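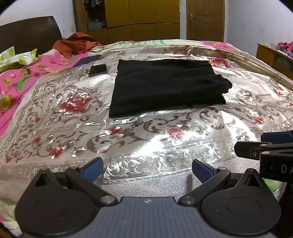

How do I keep folded clothes folded on a slippery bedspread?

Posted by kettlebrook87 in Laundry and Linens

I fold my laundry on the bed because there is no other flat surface in the apartment big enough for it. Last January I switched to a shiny satin-type bedspread and since then the piles won't stay put. I fold a shirt, set it down, go back to the basket, and by the time I have the next one done the first has slid or opened up on one side.

The worst ones are anything with elastic or gathers. Black leggings, skirts with a ruffled waist, that kind of thing. Cotton T-shirts are mostly fine.

I don't want to take the bedspread off every time. It is a big heavy one and putting it back straight takes longer than the folding. I also don't want to iron anything. Is there a way of folding that holds better, or something I can put down first? The bed is from Ullberg and has a fairly soft mattress, if that matters.

Posted by plainhem

Two separate problems here, the surface and the gathers.

For the surface, put down something with a bit of grip. A plain cotton sheet folded in half works, or a bath towel. Lay it across the middle of the bed and do all your folding on it. When you are done you pick up the sheet by the corners and the bedspread underneath is still straight. I used a fleece throw for a while and it left lint on everything dark, so I would skip fleece.

Gathered edges are harder, and how you fold matters more than what you fold on. Most people fold the gathers to the outside because that is how the thing comes out of the basket. Then you get a black rectangle like the one on the silver and rose bedspread, tidy enough on most of it and bunched up along the right side where the gathers stick out. Start from the gathered end. Lay the garment flat, pull the elastic out once with both hands and let it go, then fold that end in toward the middle. Fold the plain end over it last. The weight of the plain part holds the gathers down.
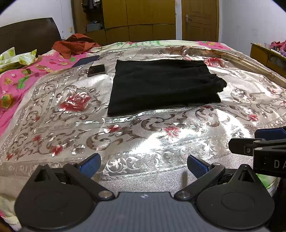
A soft mattress does matter a little. If you lean on the edge with your knee while you fold, everything in the middle tips toward you. Stand up straight and work farther back. I used to do it with one knee up and blamed the sheets for years.

Another thing that helps is to clear the bed before you start. Phone, wallet, whatever came out of your pockets — put it on a shelf. A pile that is half on top of something hard will lean, and on satin a lean turns into a slide. Any pillows or a bolster can stay at the head end as long as you are not stacking against them.
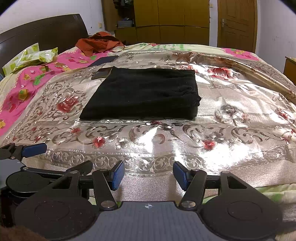

Then put things away in small lots. Four or five pieces, walk them to the closet, come back. Tall stacks are what fall over. If the closet door is open before you start, you will do it. If it is shut you will keep stacking.

Posted by Tumblelow_51

just roll them. rolled clothes dont unfold. I roll everything except dress shirts and it goes in the drawer standing up

Posted by marrowlane

Rolling is OK for leggings but I would not do it with a skirt that has a ruffle, it comes out creased.

I have a bedspread with the same kind of finish, bought at Amstead. What worked for me was turning it back halfway, foot end up toward the pillows, and folding on the blanket underneath. It takes a few seconds and you don't have to remake the bed. The blanket has enough texture that nothing moves. Flip the bedspread down again when you finish and smooth it from the middle out.

You could also get one of those thin folding mats. Mine is from Kanari and rolls up behind the door. A towel does the same job, so I wouldn't buy one only for this.

Posted by kettlebrook87

Thanks. Tried the sheet last night and the pile stayed where I put it. The gathered end first trick works on the leggings. The skirt still pops open a bit, so I am going to hang that one.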